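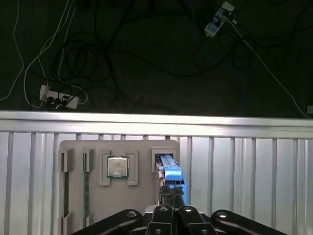 Home | Opinion | Workshop | Letters | Archive
Print this page | E-mail this to a friend

In praise of a proper place for small parts

By Wenceslao Bravo

I have been building and mending computers in my spare room in Stollton for years, and the best thing I have ever added to it is a parts board. I mean a plain board with a slot for each memory module and a pair of clips to hold a processor by its sides. Mine cost less than a takeaway and I would save it from a fire!

People who don't do this hobby think the hard part is knowing things. A good deal of it is putting things down. You take out a stick of memory, you need both hands for the next job, and where does the memory go? On the carpet, on top of the case, on a magazine, in a shirt pocket (I have done the pocket, and I have sat down afterwards). A processor is worse. It is a flat little square, it looks as if it would be happy anywhere, and it really wants to be held by the edges and left alone.

Stand the modules upright in slots and the whole business changes. They take up next to no room, you can get a finger and thumb to the top edge, and you can see at a glance which one you haven't put back. A processor between two clips shows you its metal lid and keeps its underside out of trouble. I find it lovely to look at, too. All that cleverness under a bit of silver metal, and there it sits like a stamp in an album.

My old friend Herrera disagrees with me, and did so at length last March over a very slow pint. His view is that the anti-static bag and the box it came in are all anyone needs, and that a board is one more thing to dust. He has a point about storage. If a part is going away for the winter, bag it, box it, write on the box. But I am talking about the hour when the machine is in bits and you are in the middle of it, and for that hour a bag is a nuisance. You can't see into it properly, it slides, and two bags look the same.

I will go further and say that the board matters more than tidy cables. There, I've said it. The club newsletter, the Puvside Tinkerer, ran 3000 words on cable ties and sleeves and little sticky hooks, and I enjoyed every one of them, but I have never broken anything by having a tangle on the floor. Black leads, white leads, a blue one going off somewhere behind the bench — let them lie, as long as you aren't going to trip over them. Give me loops and coils all over the place and a power strip in among them, and I'll work away quite happily so long as the delicate bits have a home.

If you want to try it, start small. Two slots and one pair of clips will do for most jobs. Fix the board to something that won't wander, at a height where you can reach it without leaning over the open case. Rounded corners are worth having if you catch your sleeves as often as I do. A pale colour helps, because dark modules show up against it when the evening light is going.

And do use it every time, even for the two-minute jobs. I lost a perfectly good stick of memory during a two-minute job. It was inside the hoover.

Letters on this subject are welcome, including from Herrera.

Print this page | E-mail this to a friend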